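Nested bowls stuck together, and a lid that won't sit still – how do you store this stuff?

Posted in Kitchen & Pantry
Tags: storage, bowls, saucepan lids, small kitchens

notosley_tenant
I moved into a smaller place in June and the kitchen has 2 cupboards, one of which is mostly pipe. Into the other I'm trying to fit a set of colored bowls and a saucepan with a glass lid. I didn't think this was ambitious.

Problem one is the bowls. They nest, which is why I bought them, and then they stay nested, which is why I'm here. The top one grabs the one under it and I end up lifting both, or the whole stack, and shaking it over the counter like I'm trying to get ketchup out.

Problem two is the saucepan. I keep it with the lid on, right way up, and the knob adds just enough height that it won't go under the shelf. Flip the lid over and it fits, but then it slides around every time I open the door, and glass sliding on metal is not a sound I want before coffee.
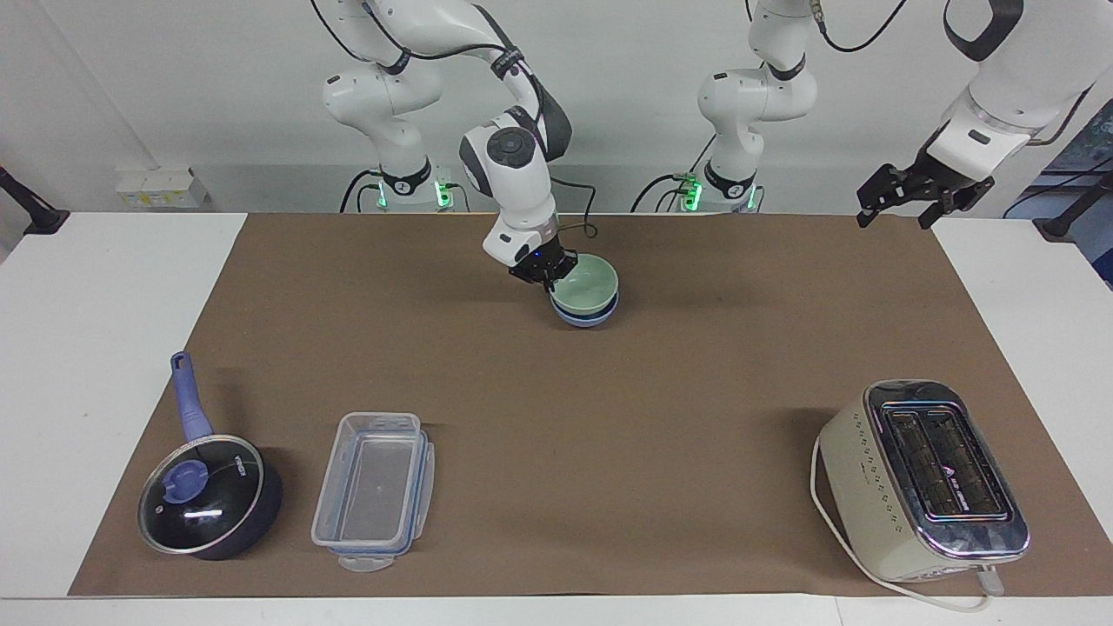
I've also tried keeping the bowls inside the pan. The smallest goes in and the others look at me. I don't want to buy a rack, as I've already bought a rack, and it's in the cupboard with the pipe. Is there a normal way to do this that other people learned as children?

4 replies hidden by your filter settings. Showing 3.

fosten_drawers
The bowls are sticking for one of two reasons. Either you're putting them away damp, or they're so close in size that the walls touch before the bottoms do. Damp is easy to fix. Dry them properly, or leave them upside down on a towel for 25 minutes and go do something else.

If it's the fit, put something thin between them. A paper towel folded in four works, so does a coffee filter, and so does a circle cut from a brown grocery bag if you're the crafty type. You only need it between the two that stick.

When you do get a stuck pair, hold the bottom bowl down on the counter with one hand and pull up on the rim of the top one from one side only. Pulling straight up on both sides just works against the suction. If that fails, cold water in the top bowl and the bottom one sitting in warm water for 5 minutes. Warm, please. I once went straight for the kettle and now own a bowl shaped like a hat.

For the lid, turn it upside down so the knob points into the pan, and lay a dish towel across the pan first. The towel stops the sliding and the noise. Then you can stand the bowls on top of the whole business, as long as the lid sits level. Pan handle toward the back corner, or you'll catch your sleeve on it.

Pace88
just use fewer bowls

drumeck_kitchen_table
I'd skip the towel, personally. I tried it and it was always in the wash when I wanted it, so the lid went back to rattling. What worked for me was moving lids out of the cupboard altogether. Mine hang on the inside of the door, each one resting on a pair of stick-on hooks set a bit narrower than the lid. Measure the gap between the shelf and the closed door before you stick anything – mine was short by the thickness of a knob, and those hooks do not forgive you. They came off with a fair bit of paint.

Agree on the bowls and the paper, though. Mine have had the same scrap in there for 16 months.

notosley_tenant
Coffee filter is in and the bowls come apart like civilized objects. The lid is upside down on a towel for now. I'm renting, so the hooks will have to wait until I've made peace with the paint. Pace88, I have considered it.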